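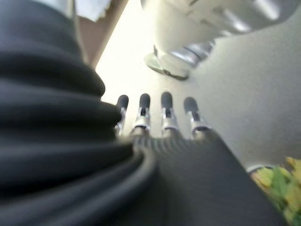
A robotic hand with dark fingertip pads. A second, white arm reaches in from above.

2 min read

Search news Type a keyword Go

A method that lets a robotic hand practice its grip from short recordings has cut the number of dropped objects by more than half in lab tests, according to results released in June 2020 by the robotics group at Skilarov.

The method, called Volum, starts with 143 recordings of a person guiding the hand through a grasp. The software then varies each one slightly, changing the angle of the wrist or the order in which the fingers close, and keeps the versions that hold. Earlier work by the same group relied on a separate set of recordings for every new object.

The group ran 3872 grasp attempts with household items and produce. The hand held on in 3458 of them. Most of the failures came from thin or flexible items, such as leafy stems and plastic bags, which tended to slip between two fingers as the hand turned.

Training for a new object took 45 minutes on a single desktop computer. The previous method needed most of a working day.

The results come with limits. All of the tests used one model of hand, and the group has not shown that the learned grips carry over to others. Lighting was also kept steady — something a kitchen or a warehouse rarely offers.

Cheon, which makes packing equipment, paid for part of the work and plans to try the software on a sorting line. A second lab, Mukico, will repeat the tests with a different hand starting in September. The code will be released after those tests are finished.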